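Vunwood
Jobs and Participation

People wanted to teach, check and correct picking robots – Returns and Mixed Goods, Brodov site

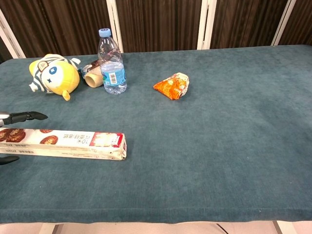 Mixed goods on a practice table, with the gripper at the long box.

Vunwood handles returned and mixed goods for online shops and small stores. At our Brodov site we are changing how this work is done. Until now every item was picked up, looked at and put in the right bin by a person. From next year a part of the picking will be done by robot arms, and the people of the department will guide them, correct them and take care of everything the arms can not do. For this change we are looking for new colleagues, and we are also looking for people who want to take part in a shorter trial.

This page has both offers. Please read the part which is for you.

Why we need people for this

A returned parcel can contain almost anything. We get soft toys, bottles, snack packets, rolls of tape, long thin boxes, and very often all of them in one carton. A crumpled wrapper has no fixed shape. A bottle with some water in it moves differently than a full one. A plush toy can be held at nearly every place, but a long box should be held where it does not bend. An experienced picker knows these things in the hands and does not think about them. The arm must learn them from examples, and the examples come from our staff.

We say it also openly: some tasks will become less. In the first phase there will be less lifting from the lower shelves and less simple sorting. There will be more work with a screen and hand controls, more judging of doubtful cases, and more writing of short notes. Some colleagues are happy about it and some are not sure yet. Both are welcome to speak in the weekly meeting of the department, and new people are welcome to speak there too.

Offer A: Handling Guide (permanent, full time or part time)

What you will do:

Guide a robot arm with hand controls while it picks up items from a table.
Put out the items for each session, in changing positions, also upside down or lying on the side.
Decide if a grasp was good, poor or dangerous for the goods, and mark it in our program Fendo.
Pick by hand what the arm refuses or drops. This stays a real part of the job, every day.
Clean the fingers of the gripper and report when a part is loose. Repairs are done by the technicians of Schmieder, our equipment partner.
Explain to colleagues from the hand picking line what you do, when they come for a training day.

What you should bring:

Experience in a warehouse, a shop, a kitchen, a laundry or any other place where you had many different things in your hands.
Patience. The same box can be on the program for a whole morning.
Good attention to small differences.
English or German enough to read safety instructions and to write two or three clear sentences.

You do not need a technical school. You do not need to have played video games, although we are asked this often. Color vision is tested before the start, because the signals on the controls are red, green and yellow. If you have a color weakness, please apply all the same and tell us. We have one station with signal tones.

What we offer:

A permanent contract after the usual trial period.
14 days of paid training before you work alone at a station.
Two shifts, early and late, no night shift for this role.
A sitting or standing station, as you like, with a change of task every 80 minutes.
The same pay group as experienced hand pickers. Nobody who changes from hand picking to the arms will be paid less.
Work shoes and gloves from the company, and a warm meal in the canteen at a reduced price.

Offer B: Participants for the station trial (short term, paid)

Before we build all stations we would like to know how people of different age, height and experience can work with them. For this we look for 19 participants. Each person comes for 2 half days. You guide the arm, you pick some items by hand for comparison, and afterwards we talk with you about your back, your eyes, your shoulders and what annoyed you.

You can take part if you are of full age and can sit or stand for a longer time with breaks. Left-handed people are especially invited – the present controls were designed by right-handed people and we want to hear what is wrong with them. Current employees of Vunwood may take part during their paid working time, after agreement with the shift leader. Participants from outside get a fixed payment at the end of the last half day, and their travel cost by bus or train.

During the trial we record the table, the items and the movement of the arm. Faces are not recorded for the study. Your speed is measured only to improve the station. It is not given to any shift leader and it will not be used for a later application. You can stop at any moment and you will be paid for the time until then.

Questions we heard already from the hall

Will the arms replace the hand picking line? For the mixed goods we do not see it in the coming years. For closed cartons of one size it is possible, and the colleagues concerned were informed first. They have priority for the positions in Offer A.

Who is responsible when the arm damages something? Not the person at the controls. Damage is noted in Fendo with the number of the station, without a name.

Can I go back to hand picking? Yes, during the first half year without giving a reason, and later when a place is free.

How to apply

For Offer A please send a short letter and a list of your former jobs. A photo is not necessary. For Offer B one page is enough, with your name, your height, your preferred hand and the times when you can come. Please write "Handling Guide" or "Station Trial" clearly at the top.

Applications can be given at the reception in Brodov or sent by the form on our jobs page. Applications for both offers must reach us by 15 December 2022. If you would like to see a station before you decide, call the reception and ask for a visit. Visits are possible in the early shift and take less than an hour. Please come with closed shoes.

Your contact for both offers is Rüdiger Heitmann, Returns and Mixed Goods. He answers calls best after the lunch break.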